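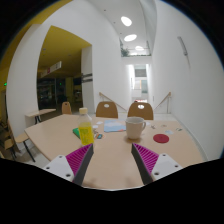 No. 7

The table, and other failures

I have a theory that every flat surface in a home is slowly trying to become a shelf. Ours got there ages ago. I bought the big table in the Trovenbridge clearance sale on the grounds that we would eat at it, like people in films, and I would like it noted that we have managed this 2 times.

The rest of the time it holds things. Monday's holdings included a white mug, a clear bottle with yellow liquid in the bottom of it, a dark red disc, bits of paper too small to be useful and too mysterious to throw away, and a light blue sheet or booklet that I have been meaning to look at properly since July. There is also something flat and green. I've stopped asking.

Etelka Dudás, who lives upstairs and has opinions, told me the trick is to take everything off and only put back what you'd save from a fire. I tried it. I would save the mug. I then stood there holding the mug, needing somewhere to put it down, and you can guess the rest.

My other adviser is Bujar, who believes in boxes. He owns a lot of boxes. He lent me one with HORGAN written up the side and told me to sweep the whole lot in and see what I missed after a fortnight. I put the box on a chair, so now we can't sit on the chair either.

Next week I'm going to deal with the bits of paper, and possibly the green thing if I'm feeling strong. Dinner will be on the sofa until further notice.

Filed under: house, grumbling
2 comments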